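## 3. Segmentation and Policy Training

The second phase of the Purkau project concerned the software that converts two-handed cup-handling recordings into training episodes. The parser, written by Noel Cabanatuan, reads the opening width of each gripper and the relative pose between the two, then places a boundary wherever a jaw closes or opens and stays in that state for at least 400 milliseconds.

The first version relied on jaw width alone. Paper cups give under pressure, and the width signal drifted enough to produce false boundaries. Adding a velocity threshold reduced the number of segments in the development set from 2,187 to 1,167.

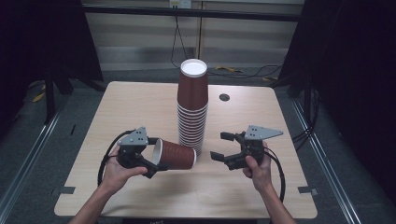

The remaining errors were concentrated in episodes in which one gripper stays open while the other holds a cup. The parser treated the idle side as inactive and dropped its pose, so the planner later received only half of the state it needed. The current release keeps both streams for the full episode – the idle side is flagged, and its pose is retained.

Training used the Okine branch of the course codebase with a history of 6 observations per step. Shorter histories were tested in September and were not adopted. Time alignment between the left and right streams is still performed offline, and the report on that module is given in Section 4.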